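I met Birger Hovland in the staff canteen, where he had already bought me a coffee and eaten half of his own cinnamon roll. He has been sorting other people's mail at Hakala for years, first the paper kind and now mostly parcels, and he talks about it the way some people talk about fishing.

"People think it's boring," he said. "It's a bit boring. But you learn a whole town that way."

He started out on the night shift at the old Prellel depot, with 61 pigeonholes and a radio that only got one station. I asked how he remembered which street went where. "I didn't! I had a map inside my jacket. Took me until November to stop looking at it."

These days the shelves run to 348 slots and the handwriting has nearly vanished, which he minds more than I expected. He used to know one woman purely by her green ink – she wrote to her sister every week, and when she moved to Urnik he spotted the new return address before he'd even read the name. They never met.

We got onto December, of course. On the worst day he can remember, about 2,000 parcels came in before lunch and the belt stopped twice. "So we carried them. Five of us, singing, very badly." What did they sing? He wouldn't tell me (I asked three times).

He's cutting back to mornings next year and plans to walk his old route with his grandson, map and all. I said I'd love to come along. "Bring proper shoes," he said, looking at mine.

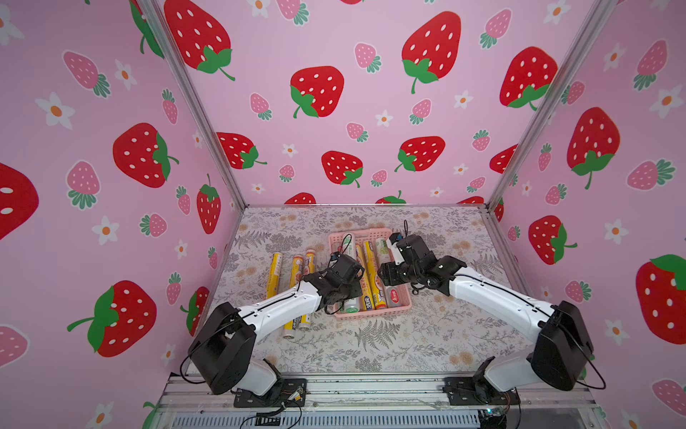
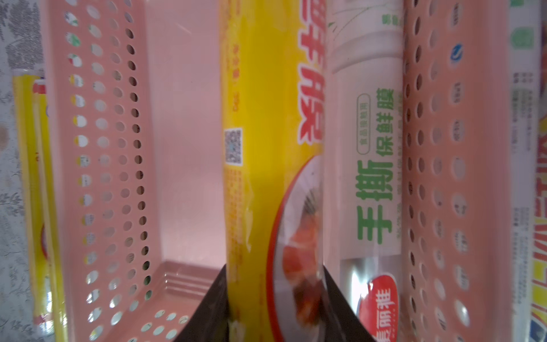

Hakala Staff Club – Newsletter Team

Birger still has the map, by the way. It's taped along every fold, and one corner is missing where a dog on the hill road got hold of it. If you have a story from the Prellel days, drop a note in our tray by the canteen door and I'll come and find you.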